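Short thread on the gripper fault we had at Tondale this week, as a few of you asked why the demo was pulled.

The arm was on soft-object picks. At attempt 764 the fingers closed on the item, the lift started, and the controller reported the hand as open and empty. It then carried on as if it had nothing in it.

An arm that thinks its hand is empty moves at full travel speed. Si-woo Yoo was beside the bench and hit the stop. No one was hurt. The arm halted well short of him, but it was still faster than we allow with people nearby.
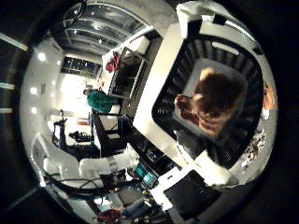

Wernetwood, 20 November 2020

Wrist view from the test bay, with a brown furry object up against the dark ribbed part. Furry things are the hard case for us. They squash, so the fingers close further than the software expects and the reading looks like a missed pick.

We went back through the logs. The same false "empty" turned up 2 times before, both after attempt 700. Neither had raised an alarm, so neither got looked at. That part is on me.

Hanna Yurchenko found a worn connector on the finger force sensor. When the cable flexed, the signal dropped to zero and the software took zero as a real value.

Changes so far: new connector, cable clamped at the wrist, and a zero reading during a lift now counts as a fault and stops the arm. Travel speed is capped whether the hand is full or not.

Obadia Lema is rerunning the full set from attempt one. No demos until that is finished. I'll post the results in this thread.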